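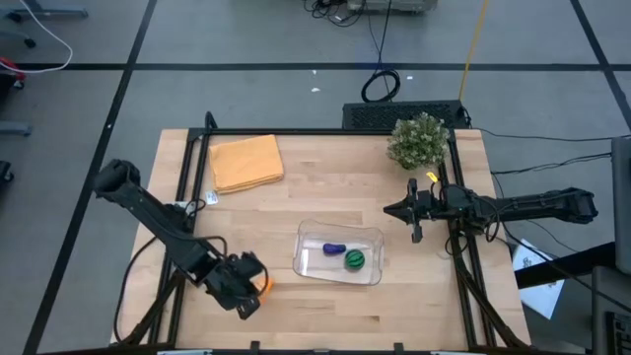

Fig. 7 : Plateau en bois clair, posé sur un sol en moquette.

4. Entretien du plateau avec l'huile Hornach

L'huile Hornach 57 convient pour les plateaux en bois massif de la série Jakum. Elle n'est pas prévue pour le bois verni. En cas de doute, faites un essai sous le plateau, dans un coin.

Avant de commencer, protégez la moquette avec un film plastique sur toute la surface sous la table.

1. Enlevez la poussière avec un chiffon sec.
2. Poncez légèrement dans le sens des fibres, avec le papier abrasif fin (réf. 1824).
3. Aspirez, puis essuyez encore une fois.
4. Secouez le bidon et versez une petite quantité d'huile sur le chiffon, jamais directement sur le bois.
5. Étalez l'huile en couche mince, lame par lame. N'oubliez pas les chants.
6. Après quinze minutes, retirez l'excédent avec un chiffon propre.
7. Laissez sécher une nuit et répétez les étapes 4 à 6.

Remarque : le plateau neuf demande trois couches. Pour l'entretien annuel, une seule est suffisante.

ATTENTION : les chiffons imprégnés d'huile peuvent s'enflammer tout seuls. Mettez-les dans l'eau, ou faites-les sécher bien à plat, dehors.

Ne posez pas d'objet lourd sur le plateau pendant 7 jours. Le bidon de rechange se commande avec la référence 3885.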